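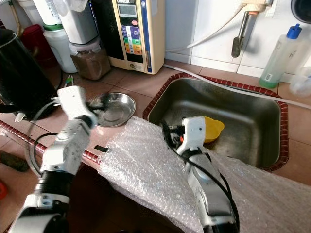
Lambrechts wrote back overnight to say the white bloom is salts coming up through the bed, so sealing over it will only trap them and we should stop blaming the grout.

Nov 24, 2024

OK. Fair enough, maybe. But the bloom is on the joints and not the tile faces, and the same bed under the Drarnell panel has stayed clean. Same bucket of adhesive, same board, same shelf. So I'm not ready to let the grout off yet.

Where things stand, before I forget:

Panel A -- old grout raked out to full depth, Telik fine grey, mixed stiff. Bloom along the bottom joints and creeping up one side. Wipes off with a damp cloth, back again by the next morning.

Panel B -- Drarnell, same depth, mixed to the packet. No bloom. Colour patchy though, darker where I went over it twice with the sponge. Would not show this to a customer.

Panel C -- Telik again but mixed wetter, the way the site lot do it when no one's looking. Worst of the three. Pinholes all down the long joint and you can mark it with a thumbnail. Thumbnail!

So water in the mix looks like the main suspect for C, and probably plays a part in A as well. I washed A down far too early, I know I did, the sponge was coming up grey. Should have gone for lunch and left it.

Weights. Panel B was 2,798 g dry, before the soak. Didn't weigh A dry, stupid, so there's nothing to compare it with. Offcut board on its own is 1,523 g, writing it here so I stop re-weighing it. Scale needs a flat spot, the bench by the window rocks.

Soak test: wet cloth over the joints, plastic on top, left overnight. B took up very little. C went dark right through and was still dark at the edges this afternoon. A somewhere in between, hard to judge with the bloom on it.

Vinegar on the C joints -- don't. Took the bloom off lovely and then took the surface of the grout off with it. Left it gritty. Have written NO VINEGAR on the lid of the wash bucket. If a customer asks what to clean a tiled worktop with, the answer is a drop of washing up liquid and a cloth, and dry it after. Half the calls we get in about stained joints are from people being too keen with the bathroom spray.

Setus sealer: tried on a corner of B only. Goes on fine with the small brush, horrid with the roller, it pools. Wipe the excess off the tile face straight away or it dries to a sticky film and you're there with a scraper. Needs 2 thin coats. The tin says one. Coffee left on it for an hour came off clean, beetroot left a faint pink ring, turmeric hopeless but turmeric is always hopeless.

Edge trim is a separate headache. Joint between the front row and the trim opened up on A when I carried it through, hairline, right along. Grout in a corner that moves will always crack, that wants silicone. Told the fitters this in May and it's still being grouted on every job I look at. Will put it on the sheet in capitals.

Next:
- redo A, stiff mix, leave it properly before the first wash
- weigh everything dry FIRST
- new panel with a different adhesive under the Telik, to see if Lambrechts have a point about the bed
- tap water vs boiled and cooled, a long shot but cheap
- order more spacers, the 3 mm ones, the tub is full of odd sizes agian

Sponge is finished, bin it. Also whoever has the good margin trowel please put it back on its hook, I did all of this with the bent one and it shows.

Replied to Lambrechts, asked wether they've seen bloom on joints only with the tile clear. Will add the answer here when it comes.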